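**Ticket 296 – Anonymous staff survey shows names to team leads**

Opened by: Monique Pons, People and Culture, Flernthorpe office
Product: Homix (survey and feedback module)
Priority: high
Status: solved, waiting for one confirmation from Hullach

**First report**

Good morning. We sent the November well-being survey to all employees through Homix. In the invitation we promised that the answers are anonymous. Today at 9:40 a team lead in Flernthorpe wrote to me that in her results page she can open a comment and see the name of the person who wrote it. I checked with my own account and I can see the names also.

This is serious for us. Many people wrote about stress and workload, and a few wrote about their direct manager. Please tell me how I can close the results before more managers open them. I did not change any setting that I know of.

**What I did before writing to support**

- I logged out and logged in again. Same result.
- I tried a different browser. Same result.
- I asked the team lead to close the page and not to read further. She agreed.
- I looked in Survey > Privacy. The switch "Anonymous answers" is on.

The last point is what confuses me. The switch is on and the names are visible.

**Reply from Homix support, 10:15**

Thank you for the clear report. Please go to Survey > Sharing and set "Results visible to" to "Owner only". This takes effect right away and does not delete anything. After that, please tell us two things: was this survey made new or copied from an older one, and do the names show on every comment or only on some of them?

**My answer, 10:50**

I set the results to "Owner only". The team lead confirms that she now gets the message "You do not have access to this page". Thank you, this was the most urgent part.

The survey was copied. Last spring we had a check-in form for new employees, which was not anonymous on purpose, because the manager had to follow up with each person. My colleague copied this form and changed the questions. I turned on the anonymous switch afterward.

About the names: they show on comments only. For the rating questions (one to five) I see no names anywhere. Also, they do not show for the Hullach office. I compared two comments from each office to be sure.
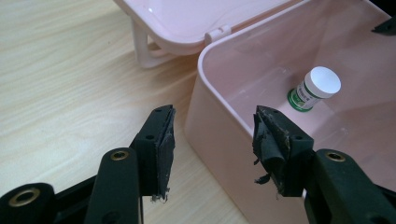 Can a manager still see the names in an e-mail that was sent before the results were closed?

The notification e-mails contain only the title of the survey and a link. When the results are set to "Owner only", the link opens the access message, also for people who opened it successfully before.

**Reply from Homix support, 11:30**

We found the reason. When a form is copied, each question keeps its own setting called "Link answer to profile". The general anonymous switch works for new questions, but it does not overwrite this setting on copied questions. Your comment questions came from the old form. The rating questions were added later, so they are correct.

For Hullach, we believe the comments show no names because that office answers through a shared link without login. Please check this with your contact there.

Steps to repair:

1. Open the survey and choose "Edit questions".
2. On each comment question, open the three dots and choose "Advanced".
3. Turn off "Link answer to profile" and save.
4. Go to Survey > Data and choose "Remove stored profile links". This cannot be undone.
5. Log in with a test account that has the team lead role and open one comment.

**My notes while doing the steps**

Steps 1 to 3 went well. There were 2 comment questions and both had the setting on.

At step 4 I got an error: "Action not allowed while survey is open". I did not want to close the survey, as people had until the end of the week to answer. I asked support, and they said I can pause it instead. Pausing is under Survey > Schedule, and it is easy to miss – the button is gray and looks inactive, but it works. After pausing, the removal took 90 seconds and then I got a green message.

Step 5: with the test account I now see "Anonymous" in place of the name. I also downloaded the export file, and the name column is empty. I recommend checking the export too, since it was not in the list of steps.

**What we told the employees**

I discussed with our director, and we decided to write to everybody the same day. I paste the text here in case another office needs it:

> Dear colleagues, because of a wrong setting, the names next to written comments in our well-being survey were visible to team leads for a short time this morning. The setting is corrected and the names were removed. If you want us to delete your comment, please write to Monique and it will be done without questions. We are sorry for this.

Two people asked for deletion. One person asked for a talk with me, and this is planned.

**Still open**

- Dobson office uses a copy of the same check-in form for their exit survey. I wrote to them to check "Advanced" on each question before they send it.
- Hullach must confirm that they used the shared link.
- I asked Homix to show a warning when the anonymous switch is on but a question is still linked to profiles. Support passed this on as a feature request, with no date.

The survey was opened again at 14:20. Please keep this ticket open until I have the answer from Hullach.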